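How a Robot Learns to Move Laundry

Moving clothes between a bag and a washing machine is a simple job for a person. For a robot it is a long list of small problems. The robot has to find the clothes, choose one piece, close its gripper on it, lift it clear of the rest, carry it to the right place and let go.

A gripper is the robot's hand. Most have two fingers that open and close. They have no palm and, in many cases, no sense of touch.

This page explains one method for teaching a robot the job, and a test of that method done by the Seltton group at Grancombe.

Why cloth is hard

A wooden block keeps its shape. If a robot knows where one corner is, it can work out where all the other corners are.

Cloth does not keep its shape. A towel can be flat, folded, rolled or crushed into a ball. It can hide part of itself under another part. When two shirts lie in a heap, it is hard to tell from a picture where one stops and the next one starts. If the robot pulls on a sleeve, the whole heap may move.

For many years, engineers wrote rules for robots. A rule might say: if the block is on the left, move the arm left. Rules work well when there are few things that can happen. With cloth there are too many shapes to write a rule for each one.

Learning from demonstrations

The method used in this test is called imitation learning. To imitate means to copy. A person guides the robot through the job while a computer keeps a record. One full record, from start to finish, is called a demonstration.

A demonstration has two parts that are matched up in time. The first part is what the robot's cameras see. The second part is how every joint of the arm is placed, and whether the gripper is open or closed. A joint is a place where the arm can bend or turn, like your elbow or your wrist.
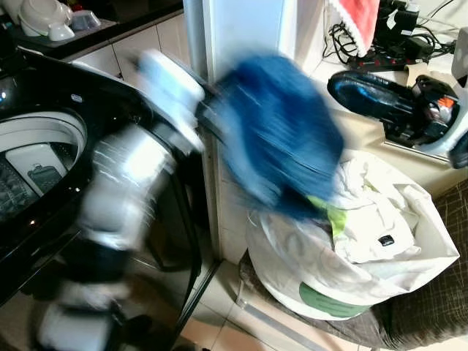

Gwenaël Pons would not call it learning when a machine plays back what a person did. A music box does that, and no one says a music box has learned a song.

The point about the music box is a fair one, and it shows what has to be tested. A music box plays the same notes each time, whatever is going on near it. If you moved the laundry bag by the width of your hand, a robot that only played back its movements would close its gripper on air.

So the records are not played back. They are used for training.

What happens in training

Training is done by a computer program called a model. The model is given a camera picture from a demonstration and has to answer a question: where should the arm go next? At first its answers are close to random. After each answer, the program compares it with what the person did at that moment. Then it changes some numbers inside the model so that the next answer will be a little nearer.

This is repeated a very large number of times, with pictures from every demonstration. No one tells the model what a sock is. No one tells it that the bag is a bag. It has only the pictures and the movements, and it must find out which parts of a picture matter for choosing the next movement.

That can go wrong. Suppose the bag stood in the same place in every demonstration. The model could get good answers without looking at the bag at all. It would be enough to remember the place.

The question in this test

The Seltton group wanted to know what makes a set of demonstrations useful. Is it better to show the robot the same thing many times, so that it becomes very exact? Or is it better to change something between one demonstration and the next?

To find out, they made 2 sets. Each set had 100 demonstrations of picking up a piece of clothing and carrying it to its new place. The people guiding the robot were the same for both sets.

In the first set, called Reinholz, nothing was changed except the clothes. The bag always stood on the same spot and faced the same way.

In the second set, called Vornach, the bag was moved before every demonstration. It could be high up or down on the floor, and it could be open wide or partly closed.

One model was trained on Reinholz. Another model, built in exactly the same way, was trained on Vornach. This is what scientists call a fair comparison. If two things are different at the same time, you cannot tell which one caused the result. In this test only the set of demonstrations was different.

Why the bag's height matters

It may seem that a bag on the floor is the same problem as a bag on a stool. For the arm it is a different problem. To reach the floor, the arm must stretch out and point its gripper down. Some of its joints come close to the end of their range, and a joint at the end of its range cannot turn any farther.

The view changes too. A camera at head height is farther from a bag on the floor, so the bag looks smaller. The opening has a different shape in the picture, and the arm itself can hide part of it. 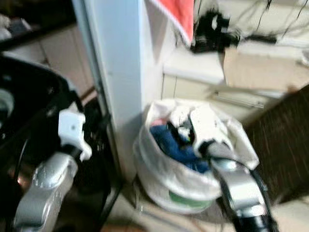

Two robot arms near a laundry bag on the floor, with the right gripper at the opening.

Working with two arms adds one more thing to learn. Both arms share the same space, and they must not hit each other. When one arm is doing a job, the other still needs an answer to the question of where to go next. Often the right answer is to stay out of the way. The model has to learn that from the demonstrations as well.

The results

The first tests used the spot from the Reinholz set. Here the Reinholz model did better. Its movements were smooth and it rarely missed. The Vornach model was slower and sometimes needed a second try to get hold of a piece.

Then the bag was put in places that were not in either set. Each model got 100 tries. The Reinholz model finished the job in 17 of them. In most of the others it reached for the old spot and closed its gripper on nothing. The Vornach model finished the job in more than half of its tries.

The group's answer to their question was that change helps, at a cost. A robot that has seen one spot many times is more exact on that spot. A robot that has seen many spots can deal with a new one more often.

Three kinds of mistakes

The group also looked at every failed try and sorted the failures into 3 kinds.

A miss: the gripper closed and there was nothing in it.

A double: the gripper picked up more than one piece. This was the most common mistake for the Vornach model. Pieces of clothing that have been pressed together tend to come up together.

A drop: the gripper had hold of a piece but lost it on the way. Thin, smooth cloth was dropped more often than thick cloth.

Sorting mistakes takes a long time, but it tells the researchers what to work on. More bag positions may reduce misses. They will probably not do much about doubles, as a double has more to do with how the cloth lies than with where the bag is.

What the test does not show

All of the tries were done with the same robot. A different robot has arms of a different length, and its cameras sit in a different place, so the same model might not work on it. The test also says nothing about other jobs, such as folding. Folding needs the robot to know which part of a shirt it is holding. Carrying does not.

Qianru Wei, from the Seltton group, has started on the problem of doubles. In the new demonstrations, the person guiding the robot gives the cloth a small shake after lifting it. The next test will check whether a model trained on them also shakes the cloth, and whether the second piece falls off when it does.

Words used on this page

Demonstration: a record of a job done once, from start to finish, with a person guiding the robot.

Gripper: the part at the end of a robot arm that holds things.

Imitation learning: training a robot with records of a job being done.

Joint: a place where a robot arm can bend or turn.

Model: a computer program that takes in camera pictures and gives out the next movement.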